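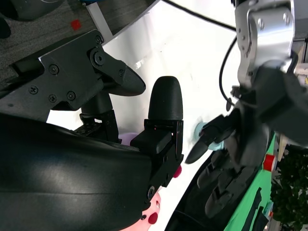
Catard gripper at left, multi-finger hand on the silver bracket at right with the light blue piece in its grip

Catard two-finger gripper - worth it over the Kimaro?

inese_d
Posted October 3, 2020
We've had the Catard on the bench long enough for me to have an opinion. I paid $900 for the gripper and mounting bracket, shipping to Canada extra. The bracket is solid and the screws are easy to get at with a normal driver. The cable is too short, so I made my own.

My complaint is the software. The force setting goes from 0 to 30 with no units anywhere in the manual. I sent Catard a ticket (number 3011, if anyone from there reads this) and got a link to the same manual. For soft things I leave it in the low end of the range and go by eye.
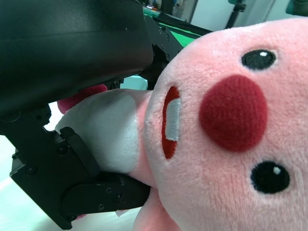 Finger pad against the white part of the pink plush

Grip on plush is good. The pads take up the give in the fabric and I don't have to be fussy about the angle. I haven't tried anything heavy.

kutt_indrek
You paid $900 for that? The Kimaro does the same job for less and its force setting is in newtons. I don't see what the extra money buys.

inese_d
Replaceable pads, mostly. On my Kimaro the pads are glued on, and I had to cut one off with a utility knife.

valdis.v
Mine came with screwed pads, so check which version you have. I'd still take the Catard. The Kimaro housing gets warm after about 213 cycles and then the closing speed drifts. I logged it twice.

kutt_indrek
Mine doesn't drift. What supply are you running it on?

valdis.v
The one in the box.

kutt_indrek
There's your problem. Put it on a proper bench supply and try again before you blame the housing.

justinas_k
Has anybody used either one on dishes? I need to move cups and plates, and a plush toy tells me very little about a hard rim.

inese_d
Fair question. My layout for that is a teal mug on the left, a purple plate on the right with the plush lying on it, and the bun right up against the plate. The mug handle is what I'd start with. Plates I'm less sure about, there isn't much room to get a finger under the rim. I'll post numbers when I have some. 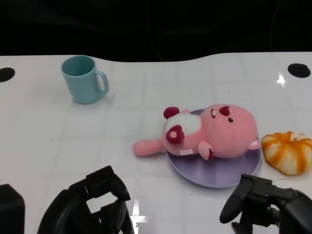 Re: dishes and thin rims

justinas_k
Thanks, that's close to my setup. Could you try the plate with nothing on it first? I'd like to know if the pads slip on bare plastic or glaze.

dambrauskiene
We gave up on rims and bought the angled tips from Drendava. They fit the Catard if you file the inside corner a little. Grey colour only, and they do mark white surfaces.

kutt_indrek
So that's $900 plus tips plus a file.

inese_d
Still cheaper than the Nuditz quote I got. I'll order one set of the tips and report back in December.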